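Zusteck folding desk, white - my review after one winter

I bought this desk in the Soylu store in Drundton, because my old one was too deep for the bedroom. The price was 200 with delivery. I work at home and I write by hand a lot, so for me the surface is the most important thing.

Assembly took me one evening. The screws come in small bags with letters, but the letters in the manual are printed so pale that I needed a lamp to read them. The legs lock with a good click. When I lean on the left corner the desk moves a little - less than my old one, but it moves.
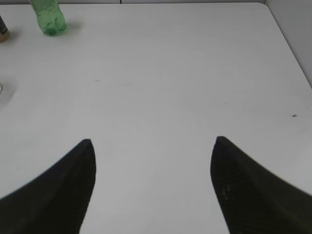
Coffee comes off the white top with a damp cloth, also when I forget it until the next morning. Ballpoint ink is harder. I have one blue line from January which became lighter but did not go away. The pen does not slide too much on it and I can write without a pad under the paper.

I also looked at the Flirkarel desk, which has a drawer and costs 800. It is a nicer desk, but I could not fold it when my sister comes to sleep here. The Zusteck goes behind the door in one minute.

I give it four stars from 5. One star is missing for the manual and for the left corner.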